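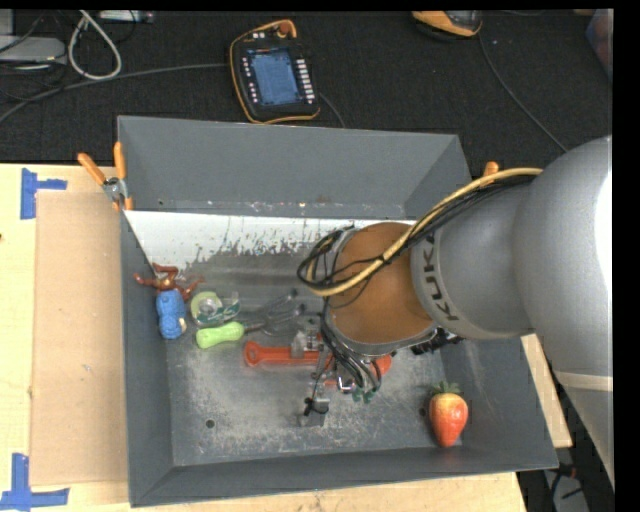
[목재마감 메일링] Re: 계단 디딤판 오일 재도장, 기존 바니시를 어디까지 벗겨야 하나요

읽는 시간 8분

보낸 사람: Esko Sjöberg
받는 사람: 목재마감 메일링 전체
제목: Re: 계단 디딤판 오일 재도장, 기존 바니시를 어디까지 벗겨야 하나요

Gervásio 님, 그리고 여러분 안녕하세요.

답이 좀 늦었습니다. 8월에는 현장이 몰려서 메일을 저녁에만 봅니다. 질문 원문을 아래에 나누어 인용하고 항목별로 답을 달겠습니다.

Gervásio Figueiredo 님이 쓴 글:
> 안녕하세요. 2층 주택의 실내 계단을 손보고 있습니다.
> 디딤판은 참나무 집성판이고 두께는 30mm입니다. 예전 주인이
> 유성 바니시를 칠했는데 몇 번 칠했는지는 모릅니다.
> 가운데 밟는 자리는 칠이 닳아서 나무가 드러났고 회색으로
> 변했습니다. 벽 쪽과 난간 쪽은 칠이 두껍게 남아 있습니다.
> 하드왁스 오일로 바꾸고 싶은데, 가장자리까지 전부 벗겨야
> 하는지 궁금합니다.

전부 벗겨야 합니다. 하드왁스 오일은 나무에 스며들어야 제 역할을 하는데, 바니시가 남은 자리에서는 스며들지 못하고 표면에 떠 있습니다. 그런 자리는 며칠이 지나도 끈적이고, 굳더라도 손톱으로 긁으면 밀립니다. 닳은 가운데만 오일을 먹이고 가장자리를 그대로 두면 경계선도 눈에 띕니다. 바니시로 다시 갈 생각이라면 가장자리는 면만 거칠게 잡고 덧칠하는 방법도 있습니다. 다만 이 경우에도 드러난 나무와 옛 칠의 색 차이는 남습니다.

> 집에 Kumalex 원형 샌더가 있습니다. 이걸로 충분할까요?
> 아니면 Worgate 에지 샌더를 빌려야 할까요?

디딤판만 놓고 보면 원형 샌더로 됩니다. 에지 샌더는 빠르지만 계단처럼 좁은 곳에서는 다루기 어렵습니다. 조금만 기울어도 반달 모양으로 파이고, 참나무에서는 그 자국이 오일을 바른 뒤에 더 뚜렷해집니다. 에지 샌더를 써 본 적이 없으면 빌리지 않는 쪽을 권합니다.

제가 하는 순서를 적습니다.

1. 챌판과 벽을 마스킹합니다. 챌판을 흰색 페인트로 남길 거라면 종이테이프 한 겹으로는 부족하고, 얇은 합판 조각을 대고 작업합니다.

2. 두꺼운 칠은 먼저 카바이드 스크레이퍼로 긁어냅니다. 사포로 시작하면 칠이 열을 받아 녹으면서 사포를 금방 막습니다. 결 방향으로만 당기고, 디딤판 코 부분은 힘을 빼세요.

3. 60번으로 남은 칠을 없앱니다. 회색으로 변한 자리가 아직 보여도 이 단계에서 한 군데만 오래 갈지 마세요. 면이 꺼집니다.

4. 80번, 100번, 120번 순서로 올립니다. 번호를 바꿀 때마다 진공청소기로 먼지를 빨아들이고, 손전등을 옆으로 눕혀 비춰 보면 앞 단계의 흠집이 보입니다.

5. 구석은 삼각 샌더나 손사포로 마무리합니다. 원형 샌더로 민 곳과 광이 달라 보이지 않도록 마지막 번호는 똑같이 맞춥니다.

120번에서 멈추는 이유를 묻는 분들이 계신데, 계단은 미끄러우면 곤란하고 참나무는 더 곱게 갈면 오일 먹는 양이 줄어듭니다. 쓰시는 제품 설명서에 다른 번호가 적혀 있으면 설명서를 따르세요.

> 회색 얼룩은 갈면 없어집니까? 한 칸은 거의 검은색입니다.

회색은 대개 얕아서 80번까지 가면 사라집니다. 검은색은 다릅니다. 참나무의 타닌이 물과 철을 만나 생긴 얼룩이면 깊이 들어가 있는 경우가 많습니다. 갈아서 없애려 하면 그 칸만 눈에 띄게 얇아집니다. 옥살산 용액을 칸 전체에 고르게 바르고, 마른 뒤 깨끗한 물로 두 번 닦아 내는 편이 낫습니다. 얼룩 부분에만 바르면 그 주위가 허옇게 뜹니다. 장갑과 보안경은 꼭 쓰시고, 마른 가루가 남은 상태에서 샌딩하지 마세요. 완전히 마르려면 하루는 넘게 걸립니다.

그 칸에 박힌 못이나 나사가 있는지도 보시기 바랍니다. 못 머리가 녹슬고 있으면 얼룩은 다시 올라옵니다. 뽑을 수 있으면 스테인리스로 바꾸고, 못 뽑으면 펀치로 밀어 넣은 뒤 목심으로 막습니다.

> 오일은 Norkoveo 무광을 생각하고 있습니다. 1리터면 될까요?
> 디딤판은 모두 19칸이고, 사람이 계속 살면서 작업해야 합니다.

Norkoveo 무광은 저도 바닥에 써 봤고 특별히 나쁜 점은 없었습니다. 계단에는 써 보지 않아서 미끄럼에 대해서는 말씀드릴 수 없습니다. 양은 디딤판 한 칸의 폭과 깊이를 재서 전체 면적을 구한 다음 통에 적힌 도포 면적과 비교하시면 됩니다. 코의 앞면과 밑면도 더해야 합니다. 처음 바를 때는 나무가 많이 먹으니 여유를 두세요.

사람이 살고 있으면 한 칸씩 건너뛰어 작업합니다. 홀수 칸을 먼저 샌딩부터 마지막 도장까지 끝내고, 다 굳은 뒤 짝수 칸으로 넘어갑니다. 밟으면 안 되는 칸에는 종이를 한 장 얹지 말고 챌판에 테이프로 X 표시를 하세요. 종이를 밟고 미끄러진 집을 본 적이 있습니다. 아이나 어르신이 있는 집이면 건너뛰는 방식은 피하고, 며칠 집을 비우는 일정을 잡는 게 맞습니다.

도장은 얇게 2회입니다. 바르고 나서 제품에 적힌 시간 안에 남은 오일을 천으로 닦아 냅니다. 두껍게 남기면 광이 얼룩지고 마르는 시간도 길어집니다. 1회와 2회 사이에는 흰색 패드로 가볍게 문지르기만 하고 사포는 대지 않습니다. 첫 주에는 양말만 신고 다니고, 물걸레질은 더 뒤로 미루세요.

오일 묻은 천은 뭉쳐서 쓰레기통에 넣지 마세요. 저절로 열이 나서 불이 붙을 수 있습니다. 물에 담갔다가 밖에 펼쳐 말리거나, 뚜껑 있는 금속통에 물과 함께 넣어 둡니다.

> 마지막으로, 삐걱거리는 칸이 있습니다. 도장 전에 고쳐야
> 하나요, 나중에 해도 되나요?

도장 전에 고치세요. 밑에서 접근할 수 있으면 디딤판과 챌판이 만나는 자리에 각재를 본드와 나사로 붙이는 것이 제일 간단합니다. 디딤판이 30mm이니 나사 길이를 꼭 확인하시고, 위로 뚫고 나오지 않게 하세요. 밑이 석고보드로 막혀 있으면 위에서 나사를 박고 목심으로 덮어야 하는데, 목심은 샌딩 전에 넣어야 면이 맞습니다.

예전에 Araújo 쪽 현장에서 비슷한 계단을 했을 때는 삐걱거리는 원인이 디딤판 틈에 흘러 들어가 굳은 바니시였습니다. 틈을 얇은 톱날로 한 번 긁어내니 소리가 줄었습니다. 나사를 박기 전에 한번 확인해 볼 만합니다.

검은 칸의 옥살산 처리가 끝나면 결과를 메일링에 알려 주세요. 물로 닦은 뒤에도 색이 남으면 얼룩 크기와 못 위치를 같이 적어 주시면 됩니다.

Esko Sjöberg

목재마감 메일링 리스트 | 문의: 목록 관리자에게 메일 | 글의 저작권은 각 작성자에게 있습니다 | 맨 위로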